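The new visiting rules at Salameh, and why I walked anyway

I have lived in Vatolstead long enough to know the pilgrimage season by the shoes. In September the people who get off the morning bus begin to wear walking shoes with dust on them, and they ask for the road to Vulla. This year I was one of them. I took a Thursday off from work and went up to the shrine at Salameh on foot, for the first time since the new rules were put on the gate.

For those who do not live here, the shrine stands on the hill above Vulla and two communities pray there. My own family belongs to the Christian one, and our neighbors on the Brisdale side are Muslim. For 71 years the arrangement was only spoken. We had the mornings, they had the time after noon, and in between both groups drank tea at the same wall. Nothing was written down, and when I was new in this country it surprised me very much, because where I was born such a thing would need three signatures and a stamp.

Now it is written down. The district has put a limit of 210 visitors a day, divided between the two communities. Each group must register before coming, and the time between the two prayers is closed to everybody. The district says it is for safety. The path is narrow, this is true, and last year a part of the stone stairs came loose. But the hour at the wall was the best part of the visit for many of us, and I cannot see what is dangerous in tea.

I left before six in the morning. The first half of the road goes through fields and is not difficult. After Vulla it climbs, and I had to stop more often than I wish to admit. There were perhaps a dozen of us at the gate when it opened. A young man checked our registrations on his telephone. He was polite and also a little ashamed, I thought, because he knew most of the older people and still had to ask them for their family names.

Inside it was the same as always. It is cool, and it smells of wax and old carpet, and you hear the pigeons more than the prayers. I lit a candle for my parents. I read two psalms in my first language, quietly, and then I stayed sitting until they told us the morning was finished. Going down, we passed the Brisdale group coming up. We greeted each other on the path and some people tried to stop and talk, but behind us the line was pushing, and so the whole meeting took less time than tying a shoe.

I do not want to write that one side is guilty. I have heard people in Vatolstead say that the others asked for the rules, and my friends in Brisdale have heard exactly the same thing about us. I believe the rules came from an office where no person has walked up the hill. The two communities have collected 3,280 together for repairing the stairs, and the money was given in one envelope. I wish the district would look at this envelope before it looks at us as two lines.

There will be a meeting about the closed hour before winter. I will go, and I will try to speak, although my English becomes worse when I am nervous.

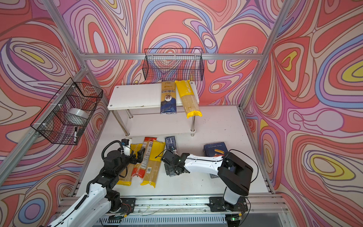 Until the meeting we are collecting letters, from both communities, and they will be handed in together. Please write by hand if you can, in whatever language you pray in, and put a short translation under it. I have promised to arrange a place for them in the hall in Vatolstead, and I would like it to be simple: a black wire mesh basket hung on the wall with white zip ties, with a marker standing in it and a roll of clear packing tape for closing the envelopes. On the outside write only "Salameh" and the name of your village. If you live in Brisdale and the bus is a problem, leave a comment under this post and I will come to take your letter myself, any evening except Thursday, when I have choir.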